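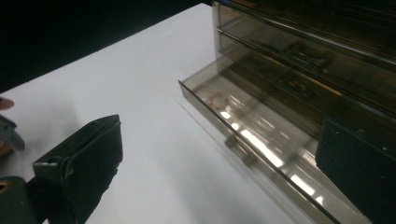 Skiltholm is looking for one technician to look after the hand-held grippers in our Varkero cell. The work is to check the fingers, tighten the mounts, change worn parts and write down each repair in the log. You will also test every gripper on the bench before it goes back to the operators, with small tasks like pulling out the bottom drawer of a smoky plastic drawer unit by its little dark handle. A finger with bad alignment slips on such a pull, and you should be able to feel this in the hand.

We ask for 2 years of experience with small mechanical assemblies. Knowledge of robots is welcome but it is not required. The shift starts at 7 in the morning, and the position is open from May.

Please send your application to Shewit Birhane, with the reference 4000.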